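Cornstarch instead of flour for thickening, how much and when?
Posted in Cooking Basics, Belldale Neighbors Help Board
1085 views, 3 replies

hagedornhill
I have been making beef stew and pan gravy with flour for years. My son's wife can't have wheat, so I need to switch to cornstarch before they come to stay. I tried it once on Monday and the results were bad. I put two tablespoons straight into the pot while it was simmering and got white lumps the size of peas that never broke up. I strained it, added more, and then it went thick like pudding. The next day the leftovers were thin again.

What I want to know is how much to use in place of flour, when it goes in, and whether leftovers always go thin. The stew is an 8 quart pot, mostly full. I have an electric stove if that matters. Also, does it go bad? The box in my cupboard is from before we moved.

triment_kitchen
Use half as much cornstarch as you would flour. If your gravy recipe says two tablespoons of flour, use one of cornstarch. For a thin to medium gravy, one tablespoon per cup of liquid is enough. For stew start with less than that, because the potatoes give off starch of their own.

Never put it dry into hot liquid. The outside of each clump cooks at once and seals the dry part inside, and those are your lumps. Stir it into an equal amount of cold water in a cup until it is smooth. Cold water, not warm. Stir it again right before you pour, as it settles to the bottom in a minute or so and sets hard enough that a spoon will stand in it.

Add it at the end, when the meat is done. Pour it in slowly while stirring and let the pot come back to a gentle bubble. Give it one to two minutes. It will go from cloudy to clear and shiny. Stop there. If you boil it hard for a long time or keep beating it, it thins back out. Wine, tomato and vinegar do the same thing if there is a lot of them, so cook those down first.

Leftovers do often weep some water in the fridge. Warm them slowly and stir gently. If it is still thin, mix up one more teaspoon with cold water. Freezing is worse. The sauce goes spongy when it thaws. If you plan to freeze, use tapioca starch or sweet rice flour.

For your daughter-in-law, read the label. Plain cornstarch has no wheat in it, but some packages are filled in plants that also handle wheat, and the label may say so.

jurkura39
just mash some of the potatoes into it. works fine and you don't have to buy anything

oldmillroad
The first reply covers it. A few things to add.

It keeps for years if it stays dry. Check the box for bugs and smell it. If it smells like nothing, it is fine. Mine goes in a jar with a tight lid, since the cardboard takes in steam from the stove.

If you shop at an Asian grocery you will see it in soft bags in place of boxes. The English is usually on the front in small print. Be careful with the names. "Corn flour" can mean cornstarch on an imported bag, but at a regular store here it means finely ground yellow corn, and that will make your gravy gritty. Potato starch is often on the same shelf. It thickens at a lower heat and gets stringy if you boil it, so don't swap one for the other without thinking about it.
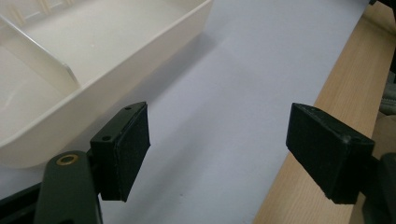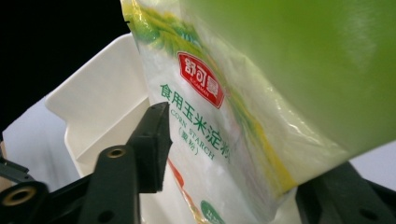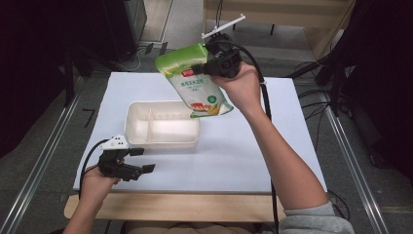 Second picture: cornstarch in a bag, with the English name in green under the Chinese.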